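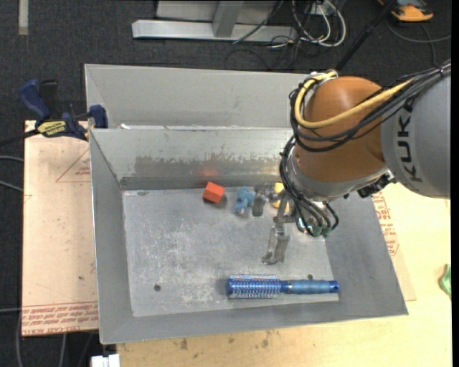

What does a robotics club do all spring if it isn't building a robot?

Mostly it teaches one to pick things up. The student club at Onsri Technical College spent the term on bin picking, the job of reaching into a container of mixed objects and taking out one of them without a person steering.

Students to show bin-picking project at Stindusthorpe open evening

By Deok-su Ji
June 2021

STINDUSTHORPE - Members of the Onsri robotics club will show the results of their spring project at the college's open evening in the main lab building. Entry is free and the doors open at 5 p.m.

The club works with an industrial arm and a metal gripper over a pair of gray metal bins. Household things and toys go into a bin, and the software has to choose an object, work out where the fingers should go, and lift it clear. Blocks were the first objects the club tried in January. Brushes and small toy figures came later and gave the students more trouble.

"A block has flat sides, and you can be a little off and still get it," said the club's programming lead, a second-year student. "With a hairbrush you have to decide which end you want. The handle is smooth and the other end isn't, and the first version of our code treated them the same."

The club keeps a list of 193 objects, most of them brought from home or bought at thrift stores. Each one has an entry with its weight and a note on how it should be held. A test run is 100 attempts. After each attempt the students log whether the object was lifted, dropped or missed, and the log is reviewed at the next weekly meeting.

Much of the term went to objects lying close to a wall of the bin, where a finger can hit metal before it reaches the object. The group wrote a separate routine for those cases in March. Cables were another subject. Hoses and wires run along the outside of the arm, and the students had to limit how far the wrist could turn so that nothing got pulled tight. That cut down the number of angles the gripper could use, and part of the planning code was rewritten as a result.

The club's faculty adviser said the students set their own schedule and made their own mistakes. "They lost two weeks to a units error in April," she said. "They found it themselves and wrote it up, and the write-up is now part of the first-year course."

The project also serves as practice for the Wodavville Student Automation Challenge, which takes place in November. Teams there are given a set of objects they have not seen before and a fixed time to clear them. Onsri entered for the first time two years ago and did not reach the final round. This year's team has five members, and the entry fee of $200 was paid from a bake sale and a repair day for old laptops.

Tekovbridge High School has asked the club to bring a smaller demonstration to its science classes in the fall. The arm will stay in Stindusthorpe, so the students plan to use a desktop model.

New members can sign up at the open evening. Programming experience is useful but not required.

Shares: 5
Comments (3)

marlenek: My son is in this club and talks about wrist angles at dinner. Glad to see it in the paper.

old_toolroom: Do they change the gripper between objects or use the same one for everything? We had a rack of them at the plant.

R. in Tekovbridge: Is parking open behind the lab building or do we use the street?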